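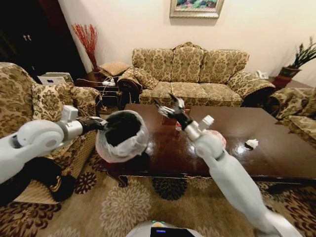 La mesa de centro del salón, con su tapa lacada y sus esquinas en ángulo.

Quiénes somos

¡Hola! Gutico es una escuela pequeña de restauración y cuidado de muebles, y si has llegado hasta esta página seguramente tienes en casa una cómoda, una mecedora o una mesa que te da pena tirar y miedo tocar. Te entiendo perfectamente, así empecé yo.

Mi primer mueble fue un aparador heredado que alguien había pintado de verde hospital. Le quité la pintura en la terraza, en pleno diciembre, con un decapante que olía a rayos y unos guantes de fregar que se deshicieron a la media hora. Tardé todo el invierno y me quedó regular (la puerta izquierda sigue sin cerrar bien), pero me enganché. Después vinieron las sillas de los vecinos, luego las de los vecinos de los vecinos, y un día me vi alquilando un local con persiana metálica y un solo enchufe.

De eso hace ya 11 años. El local sigue siendo el mismo, aunque ahora tiene enchufes de sobra, extracción de aire como es debido y una estufa que en enero se agradece muchísimo.

Qué enseñamos

El curso de siempre, el que más gente repite, se llama Eriris y va de acabados: goma laca a muñequilla, ceras, aceites y lacas modernas. Dura cinco semanas y cada cual trae su propia pieza. Si es muy grande, basta con un cajón o una puerta – por favor, no subas un armario de tres cuerpos por nuestra escalera, que ya se intentó una vez y hubo que desmontar la barandilla.

Luego está Ninh, el taller de chapas y molduras. Es más lento y tiene menos plazas, y aquí sí pido que hayas pasado antes por Eriris o que sepas manejar un cuchillo sin perder la paciencia. Reponer un trocito de moldura en el canto de una mesa puede llevar una tarde entera, y a mí esas tardes me encantan: la radio bajita, la cola calentándose y todo el mundo callado.

También hacemos mañanas sueltas de mantenimiento, muy básicas. Quitar cercos de vaso, limpiar una tapa barnizada sin dejarla mate, apretar una pata que baila. Son las que recomiendo si no sabes por dónde empezar.

Cómo trabajamos

Los grupos son pequeños, de cinco personas como mucho, y las herramientas las ponemos nosotros. Me gusta intervenir lo mínimo. Si un arañazo se puede disimular con cera, no vamos a lijar la tapa entera, y si un mueble lleva encima la marca de una plancha desde hace décadas, a lo mejor te convenzo de que la dejes donde está (no siempre lo consigo).

Llevamos un cuaderno donde apuntamos todas las piezas que pasan por el taller, con lo que se les hizo y con qué productos. La última entrada es la 732, una mesilla con el cajón hinchado. Si estudiaste aquí y perdiste tus notas, escríbeme y te las busco encantada.

Dónde estamos

En Brukcombe, en la calle que baja del mercado, portal con puerta azul. Se puede descargar delante por las mañanas. Abrimos de martes a sábado y los lunes los dedico a presupuestos y a barrer serrín.

La próxima jornada de puertas abiertas es el jueves 29 de abril, por la tarde. Hay café, hay bizcocho y puedes traer fotos de tu mueble para que les echemos un vistazo juntos. ¡Te esperamos!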